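Plellen Automation Forum > Perception and Planning
Hand-object contact labels: when does "approach" end?

flelley_tooling wrote:
The Flelley annotation tool currently ends the approach phase when either hand comes within a fixed distance of the object. In our February batch of 142 clips, reviewers disagreed on 22. Most of the disputed clips involve small items placed close together, where the planner receives a contact target before any contact has taken place. I should be grateful for members' views before the schema is frozen on Wednesday.

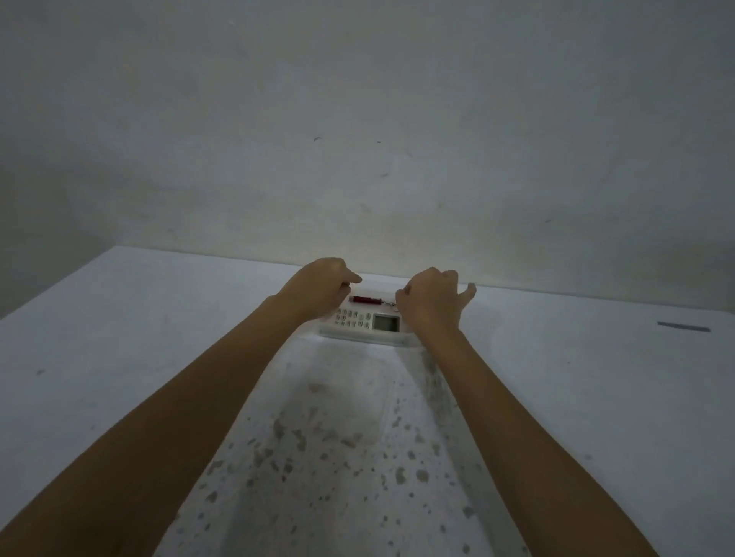
urkstead_perception

With both hands this close to the white device and neither gripping firmly, I would keep the label at "approach". The red item lying across its top edge is the harder matter. The left hand is directly over it, and a distance rule cannot say which of the two is the target. We recommend that the target field be left open until contact.

wendt_controls wrote:
I must disagree. An open target is of no use to the controller, which needs a value at every step. Wendt's own tooling carries two candidates with a weight for each, and the planner accepts this without difficulty.

urkstead_perception wrote:
Two weighted candidates would be acceptable, provided that the weights are not entered by hand. Our reviewers did not agree on them — even after training.

flelley_tooling wrote:
Noted. The weights could be computed from fingertip direction over the preceding 14 time steps. The distance threshold would remain as a fallback where tracking is lost. I will circulate a revised schema to both groups.

wendt_controls wrote:
Please retain the old field name, as our import scripts depend on it.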